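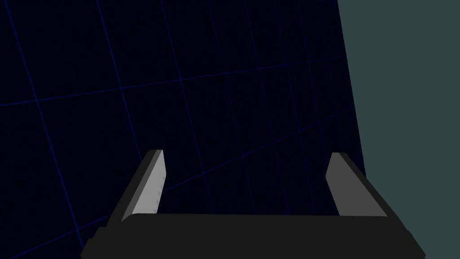
Shading is where most of you lost points on the first drawing, so I'm going to slow down and spend the whole session on it. Grab a soft pencil and forget outlines for an hour. What I want you to look for is value, meaning how light or dark a surface is, whatever its color. A black thing is a great place to practice. Look at the broad dark block across the bottom: it's matte, and it still gets slightly lighter along the top edge and darker toward the bottom. That tiny shift is all you get, and you have to draw it!

## Warm-up: the value strip

Draw a strip with nine boxes, paper white at one end and your darkest dark at the other. Most people run out of darks by box six (I still do if I'm rushing). Go back and press harder. The Haldane studio pencils are fine for this, but please sharpen them first — a blunt tip skips over the grain and leaves it speckled. 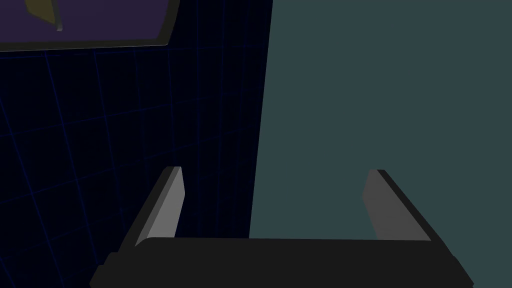

Tape the strip to the edge of your board and keep it there all term. When you're stuck on a tone, hold the strip up, squint, and match it. Squinting kills the small details and leaves the big shapes, and those are what I grade.

## Planes

Any boxy object shows you up to three planes at once. Give each one its own value and stick with it. I see a lot of drawings where the top, front and side all drift toward the same medium gray, and then the box goes flat.

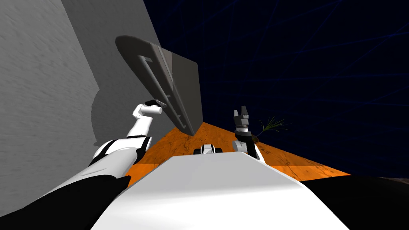

So pick the lightest plane first and leave it almost alone. Then do the darkest. The middle one sorts itself out once the other two are down. If two planes look the same to you, squint again, then decide and exaggerate a little.

For next time:

1. Read pages 36 to 52 in the Brernthorpe reader. Skip the bit on ink.
2. Draw one plain box from life, lit from one side, three values only.
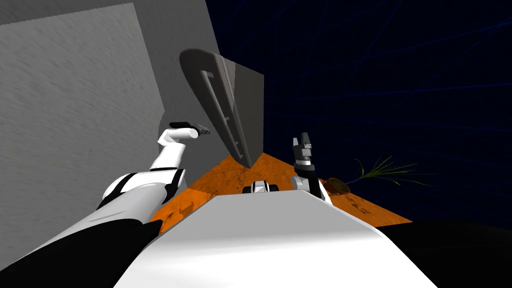 3. Draw the same box again with the lamp moved, and write the time of day on the back.
4. Bring both to room 427 in the Ullar building, unfixed. I want to be able to smudge them.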